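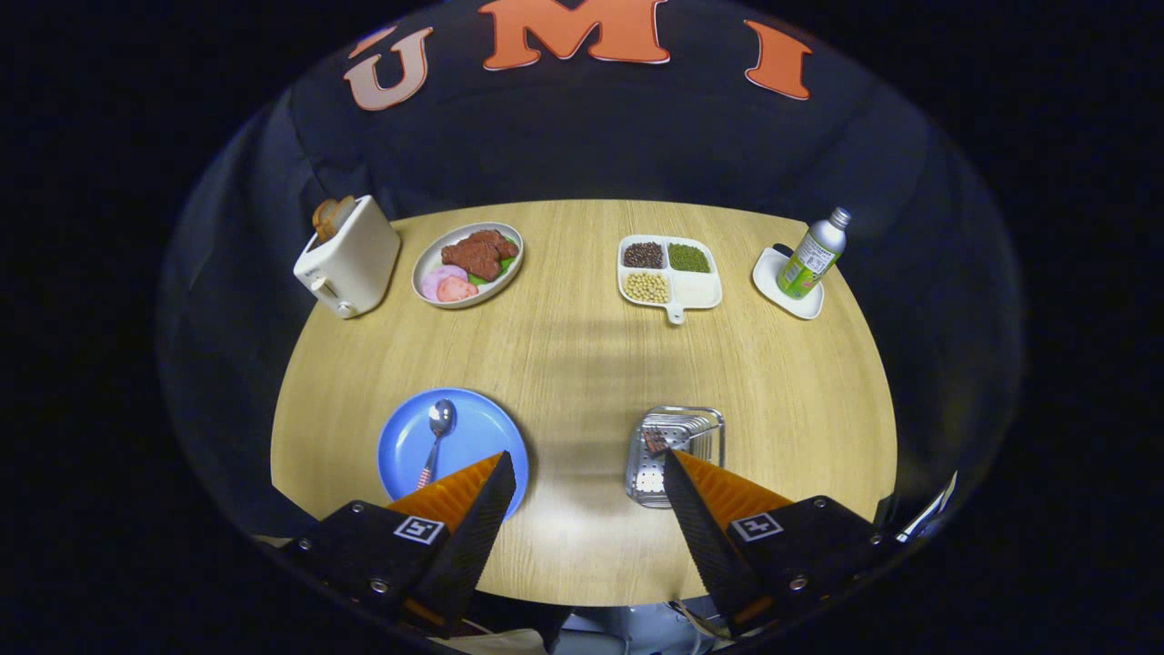 Trirkevel Breakfast Table Collection
Data card and README
Release 2, 7/31/23

Summary

The Trirkevel Breakfast Table Collection documents small table settings made up of bread, cold and cooked meats, dried legumes and bottled drinks. It was prepared by the Kemham household studies group as a reference for persons who write about, catalog or teach the arrangement of everyday meals. The release contains 1516 records. Each record consists of one picture and one text entry.

Responsible persons

Helmi Tuominen - table settings and object list
Reijo Rautiainen - text entries and review
Elli Lindqvist - distribution and correspondence

Contents of a setting

Settings are laid on a round table of light wood. A setting need not include every category below, and the categories are applied to what is on the table at the time of the picture.

Bread. Sliced bread is entered as "in toaster" when it stands in the slots and as "served" when it lies on a plate or board. Toasted slices are entered by crust color. The toaster is entered separately by body color and shape; the cream-white toaster with rounded corners has the entry name Pida.

Meat plate. Meats that share a plate are entered under a single plate record with one line for each kind. A typical plate record reads: white oval plate; dark reddish-brown cooked meat, sliced, on green lettuce; pink ham or luncheon meat, sliced, overlapping. The kind of animal is not entered. Where ham cannot be told from luncheon meat, both words are kept.

Divided tray. The white tray has four square compartments and a short handle. Compartments are entered in reading order, starting at the upper left. Beans are entered by color and, where it is plain, by kind: dark red and black beans, green mung beans, yellow soybeans. A compartment with nothing in it is entered as "empty" and must not be left out of the record. The handle is taken to point toward the front of the table.

Drinks. Bottles are entered by material, label color and closure. A bottle that stands on a saucer is entered together with the saucer, and a tilt is noted if there is one. The slim aluminum bottle with the green and yellow label has the entry name Li. The contents of bottles are not entered.

File layout

Pictures and text entries are stored in two folders and share a record number. Text entries are plain text in American English, with a limit of 200 words each. Entry names are used as a short form in the object list only and do not appear in running text.

Known limitations

The collection represents a narrow range of foods and should not be used to draw conclusions about diet or portion size. Color terms were chosen by eye. Nearly 200 of the older entries use "lunch meat" in place of "luncheon meat"; they have been left as written, and searches should allow for both.

Changes in Release 2

The rule on empty compartments was added in February. Tray records written before that rule were reviewed by Reijo Rautiainen and corrected where needed. Saucers, which had been entered under plates, now belong to the drinks category when a bottle rests on them.

Corrections

Corrections should be addressed to Elli Lindqvist and should give the record number, the line concerned and the proposed wording. Corrections to object names are passed to Helmi Tuominen before they are entered.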